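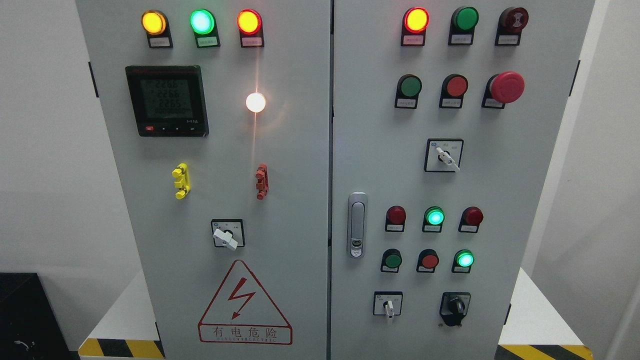 Urmas Kütt asked us last fall whether a dryer built for hazelnuts would handle walnuts without cracking the shells, and whether he'd have to stand next to it all night. The answer to the first is yes, with a lower air setting. The answer to the second is no, but somebody should look in on it before bed.

Sterka 200 Batch Dryer for Nuts and Seed

Search products
Reading time: 5 minutes

The Sterka 200 is a stationary batch dryer for in-shell nuts, seed crops, and dried beans. It is sized for growers who bring in more than they can spread on screens but who don't have the volume to keep a continuous dryer busy. Endumside sells it as a complete unit: bin, fan, heater, duct, perforated floor, and control cabinet.

The 200 in the name is the bin volume in bushels, filled level. You can run it part full. We don't recommend less than a third, and whatever you put in should be raked flat. A thin spot lets the air through and the rest of the batch waits.

How it works

A fan pushes warmed air into the space under the floor. The air rises through the crop and leaves over the top of the bin. There is no stirring and nothing in the bin that moves, so shells and seed coats are not knocked around. It also means the bottom layer dries first. For most nuts the difference evens out if you let the fan run without heat for a few hours at the end. For deep batches of beans, plan to turn the top by hand once.

Air temperature is set on the operator side and held by a probe in the duct. The factory limit is 100 degrees Fahrenheit, which suits walnuts, hazelnuts, and most seed you intend to plant. Dealers can raise the limit for crops that are going to be milled. Please don't raise it for nuts. Walnut oil goes off quickly once it has been overheated, and you won't taste it until weeks later.

The bin

Galvanized sheet on a welded frame, with a sliding gate at the low end for unloading. The floor panels lift out from inside. They are held by clips, and no tools are needed. Clean under them between crops. Dust and broken hulls collect in the corners nearest the fan, and a batch of beans smells like last month's walnuts if you skip it.

Floor panels come in two hole patterns. The standard one is fine for nuts and large beans. Order the fine pattern for clover, onion, carrot, and similar seed, or lay a cloth over the standard panels. Several customers do it with cloth and are happy. The cloth has to be pulled tight at the edges or it lifts.

Fan and heater

The fan is a backward-curved type made by Bortolotti, mounted outside the bin on rubber feet. It can go on the left or right end, but tell us which when you order - the duct is made to suit and switching later is a day's work with a cutting wheel.

Heat is electric as standard. A hot water coil is available for farms with a wood or pellet boiler. The coil fits the same duct and the airflow is the same. You'll need your own circulating pump and a mixing valve.

The fan must be running before the heater can come on, and it keeps running for a short time after the heater goes off. Leave it alone while it does this.

Electrical

The dryer needs a three-phase supply. Have a licensed electrician make the connection and check the fan direction before the first crop goes in. A fan turning backward still moves some air, enough to fool people, and the batch will take twice as long.

Mount the cabinet on an inside wall, out of the dust, where you can stand in front of it with both doors open. It should not go on the bin itself.

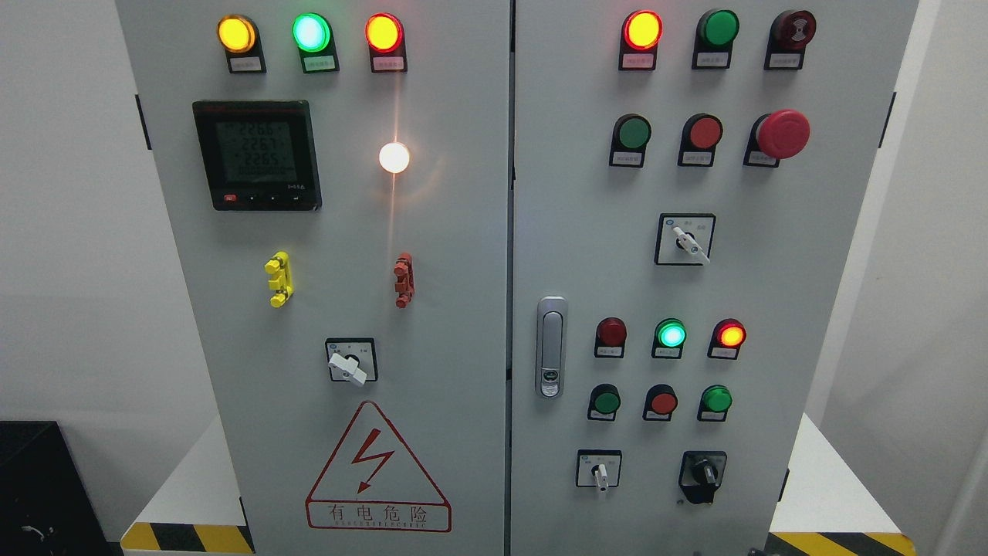 Control cabinet, two doors. Indicator lamps and digital power meter on the left door.

Typical drying times

We get asked for these more than anything else and they vary more than anything else. Walnuts washed and drained overnight took 34 hours in the batch Osvaldo Martinelli ran for us, with a full bin in cool, dry weather. Hazelnuts gathered dry from the ground will be quicker. Wet weather adds a lot. If the air outside is foggy, heat alone will not make up for it, and it's often cheaper to wait until mid-morning.

Check moisture with a meter, or crack a handful from the top and a handful from the gate. The thin wall between walnut halves should snap and not bend.

What's included

Bin with standard floor panels
Fan, heater, and duct
Control cabinet with duct probe and cable
Unloading gate
Printed manual and spare clips

Sold separately: fine floor panels, hot water coil, bin cover, Vivis handheld moisture meter, loading conveyor. The conveyor from the older Sterka model fits with a longer leg bracket.

Delivery and setup

The bin ships in 2 sections on one truck. You need a forklift or a tractor with forks at your end, and a level concrete pad. Gravel is not good enough. Assembly takes two people most of a day, not counting the wiring. Orders placed by the end of March are delivered ahead of harvest. After that we do what we can.

Replacement clips, gate seals, and probes are kept in stock. Floor panels are cut to order.

Comments

hollowayorchard
Does the bin cover hold up outdoors? Ours is going under a lean-to that's open on one side.

Endumside
It will keep rain off, but take it off completely when the fan is running. The air has to get out.

Priya N.
We've had the fine panels for two seasons now, mostly onion and leek seed. No complaints except that the gate drips a little seed at the corner until you snug the seal down. Put a tray under it.

dale_w
Is the hot water coil something I can add later or do I have to buy it up front?

Endumside
You can add it later. The duct already has the opening for it behind a blank plate.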